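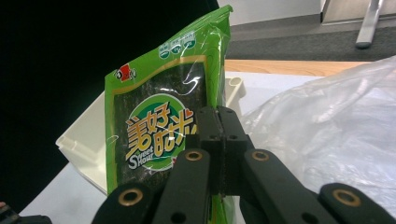

July, hand gripper 2, maintenance and a bit of moaning

Started around 8:40, coffee in the other hand. Lionel left a note on the bench last night saying the hand gripper was "closing funny," which could mean anything with Lionel, so I went through the whole thing from the fingertips down.

Fingertips first. They come together with a nice straight seam as long as you squeeze slowly. Squeeze fast and the left one gets there a hair before the right, and then the pair walks sideways a little before it settles. I spent far too long blaming the fingertip screws (both were snug, I checked them twice!) before I put a finger on the linkage and felt the play. It's in the right inner arm, up at the top bushing. The brass ring is fine, no scoring at all, but the pin going through it has a flat worn on one side that you can catch with a fingernail.

Swapped the pin for one out of the Delorme drawer. For whoever does this next: the outer arm has to come off before the inner one will lift, and the thin washer goes on the side facing the fingertips. I got it backwards the first time and the whole thing was stiff as a gate. Tiny drop of oil on each ring, wiped off after — Gaëtan is right that the extra just collects lint.

Then the pads. The left one had a shiny patch where the film packs slide, so I scrubbed both with alcohol and let them sit while I answered mail.

After lunch I ran it on snack packs out of the cream bin. The green seaweed ones (Sweet Hour) are my favorite for this, since the pouch is slick and creases easily and you find out right away if one side is pushing harder. I did 22 grabs by the edge and dropped 2. Both drops were me going in too shallow, with just the tips on the film, so I'm not putting those on the gripper. Before the pin swap I was dropping them left and right, though I didn't write those down, sorry.

Fabrice wants to know if we should do the other hand gripper while we're at it. I had a quick feel and it's tighter than this one was, but there's a click near the end of the stroke that I don't love. The log says roughly 137 hours on it, and Zachary thinks the first pin went sooner than that, so yes, probably. We have one spare pin left in the drawer. I asked Gwenaël to add a bag to the next Gromeveck order, and she wants the length, so somebody please measure the old one before it gets tossed. It's in the bottle cap next to the vise.

Still to do: thread lock on the two fingertip screws (I left them dry because I wasn't sure I was done), look at that click, and print new labels for the arms. The old ones fell off and I've been going by memory, hence the washer business.

Gripper's back on its hook. Lionel, try it and tell me if it's still funny.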